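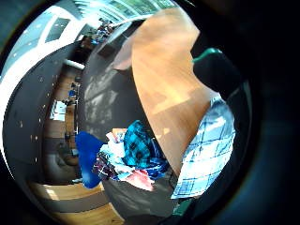
Iltcombe Workshop List - Digest 571

We use cookies to remember your archive settings. By reading on you accept this. Manage preferences | Dismiss

Subject: Re: [iltcombe-list] Plindeo hand tool - is the wide lens worth it?

Hello all,

Sorry for the slow answer. I wanted to spend a proper evening with the thing before I opened my mouth, and then one evening became three, as they do in our house. I'll put the original question in below for anyone who has joined the list lately.

> Hi everyone, I've printed the body of the Plindeo hand tool
> from the files in the shared folder and I'm stuck at the camera.
> The parts list gives two lenses, an ordinary one and the very
> wide one. The wide one costs more and bends everything like a
> spoon. I only want to teach my little arm to pick clothes up and
> put them down again, nothing clever. Is it worth the extra money?
> Also, has anybody got the Ternitus finger motor to stop buzzing?
> Mine sings to itself the whole time it is holding something.
> Thanks in advance, and thanks for the spare bolts!

Short answer, yes, get the wide one. Longer answer follows, so put the kettle on.

I started with the ordinary lens and was quite pleased with it until I tried clothes. With blocks and cups it was lovely. With a shirt, the cloth filled the whole view as soon as I got close, and there was nothing left to say where the table was or how far along I'd moved. The tracking software just gave up and drifted off toward the ceiling. With the wide lens I can be right over a heap of checked clothes in the grey container, with one hanging down from the edge of the wood, and still have windows, ceiling lights and a good stretch of floor to steer by. Those far-off bits are what hold the tracking together. Yes, the tabletop comes out curved like a rainbow and the corners go black, and I worried about both for ages. The calibration step looks after the bending, and I mask the corners and forget about them.

Do print the calibration board on something stiff, by the way. My first one was on ordinary copy paper and it curled up overnight, and I lost a whole evening blaming the lens.

On the clothes themselves, I'd say go for patterns to begin with. Plaid is wonderful! All those crossing lines give the software something to hold on to, and you can see for yourself where one garment stops and the next begins when you're going back through the recordings. The teal and navy one and the maroon one are easy to tell apart even when they're bunched up together. The plain white and pale blue ones are harder work, and anything pale in direct sun goes nearly white. The hem of the blue plaid shirt does it badly in the bright patch. I've turned the exposure down a little and it helps, but a blind would help more.

I wear dark gloves for my side of the job too. The hand comes into view on nearly every take and I like it to look the same each time - my own bare hand changes colour depending on how cold the workshop is.

Now, the Ternitus. Mine buzzed as well, and I tried all sorts before finding the cause. The fingers were closing past the cloth and pushing against each other, so the motor never got to rest. I cut the holding force back to 200 grams and put a softer pad on each finger, and it's been nearly silent ever since. A single shirt doesn't need more than that. Jeans might, so if you're planning on denim, leave yourself a bit of room. The pads are a strip of the grey foam from Borbély, 54 mm long, glued on with the flexible stuff in the yellow tube. Please don't use superglue, it goes hard and the pad peels off in a week.

One more small thing. I've moved the counterweight back toward the handle, as my wrist was getting sore after an hour. It looks dreadful and feels much nicer. I'll put the new bracket file in the shared folder once I've fixed the hole I drew in the wrong place.

I'm up to about 1219 takes now, counting the bad ones, and I've yet to train anything I'd want to show off at the December open evening. The arm reaches for the heap quite nicely, then tends to come up with two garments when it meant to take one. If anyone has had luck with that, I'd dearly love to hear how - is it the recordings, or am I just too greedy with how deep the fingers go?

And keep the bolts, I've got a whole jar of them.

Warmly,
bench by the back door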